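How to Submit a Short Story to a Magazine: From Finished Draft to Sent
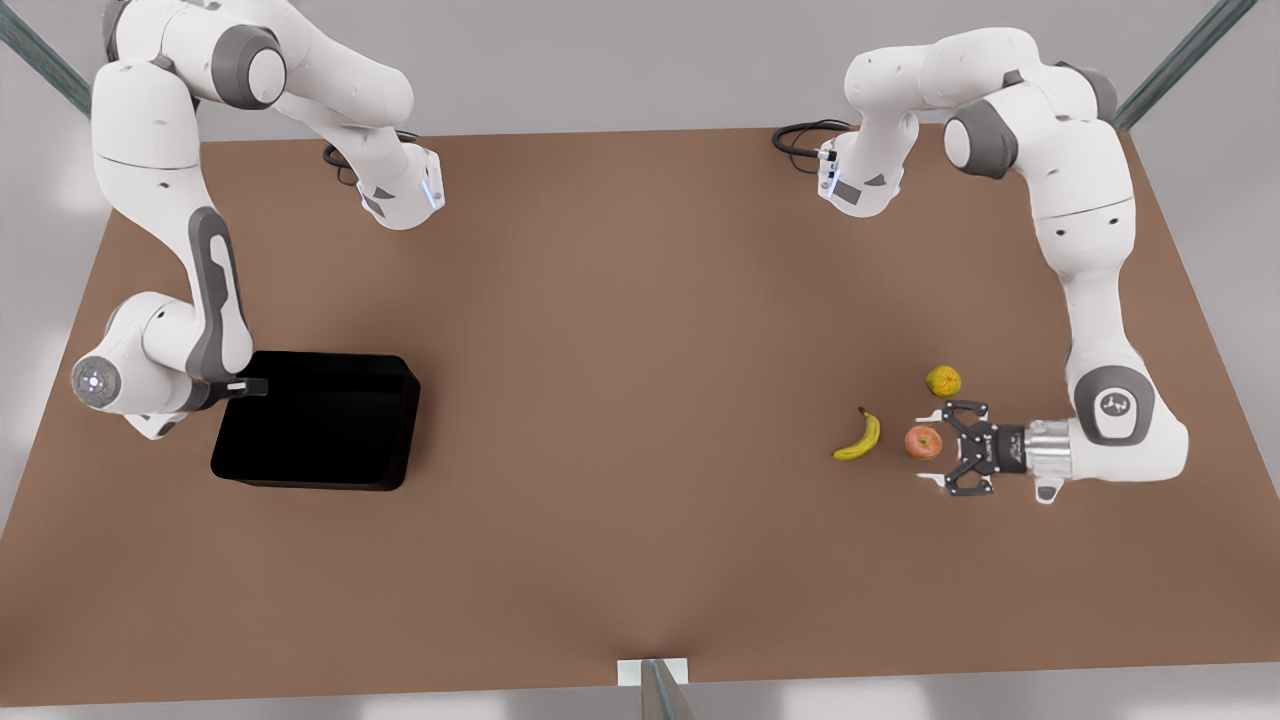

4 min read

You finished a short story and you want to send it to a magazine. The first time I did this I lost a full weekend, and the story was returned unread, as my file had the wrong format. The steps below are the ones I follow now. They are for science fiction and fantasy, but most of them will work for other genres also.

Before you start

You need the finished story, a word processor, an e-mail address that you check often, and a simple table where you write down what you sent and where. Mine has five columns: title, magazine, date sent, date answered, result.

Step 1. Let the story rest

Put the story away for two weeks. After this, read it aloud from beginning to end and mark every place where your tongue stops. Correct these places, then check the spelling of all invented names. In my story "The Salt Clerk of Luangrath" the city was spelled in 2 different ways, and I found this only after I had sent it.

Step 2. Count the words

Use the number your word processor gives you. "The Salt Clerk of Luangrath" has 3305 words, so it is a short story by almost every definition. Very short fiction, under 1000 words, is usually called flash, and many magazines have a separate form for it. Do not count the title or your address.

Step 3. Choose the magazine

Read at least one full issue before you send anything. I know this advice is old. When I did not follow it, I sent a quiet ghost story to Skeltum, which prints almost only stories with spaceships.

Look at the guidelines page and write down:
the lowest and highest word count
whether the magazine is open now, and when it closes
whether you may send the same story to another magazine at the same time (this is called simultaneous submission)
whether they want your name removed from the file
what they pay, and which rights they ask for

If the guidelines ask you to pay a fee, decide for yourself. I do not pay fees, as there are enough magazines that read for free.

Step 4. Format the file

Most editors want something near to the standard manuscript format. Use a plain font in 12 point, double spacing, and margins of one inch on all sides. Indent the first line of each paragraph with the paragraph settings and not with the space bar. Put your name and contact on the top left of page one and the word count on the top right. The title goes in the center, some lines lower. Mark a scene break with a single # in the center of its own line, because an empty line can disappear when the file is converted.

If the magazine reads anonymously, take your name out of the page header and also out of the file properties. The second place is easy to forget.

Step 5. Write the cover letter

Keep it short. Do not explain the plot and do not say what the story means. Mine looks like this:

Dear Editors,
Please consider my fantasy story "The Salt Clerk of Luangrath" (3305 words) for Cimik. It is unpublished and is not under consideration at any other magazine. My story "Etgate" was a finalist in a regional contest last June.
Thank you for your time.

If you have no publications, leave that sentence out. Many editors like to find a new writer.

Step 6. Send and write it down

Check the file name, attach the file, open the attachment one time to be sure it is the right version, and send. Then fill in your table the same day. My last line says: Salt Clerk, Cimik, 26th January.

Step 7. Wait

Find the usual response time in the guidelines and do not ask before it has passed. When you do ask, write two polite sentences with the title and the date you sent it. If the answer is no, do not reply. Read the story once more, change only what you really want to change, and go back to Step 3 with the next magazine on your list.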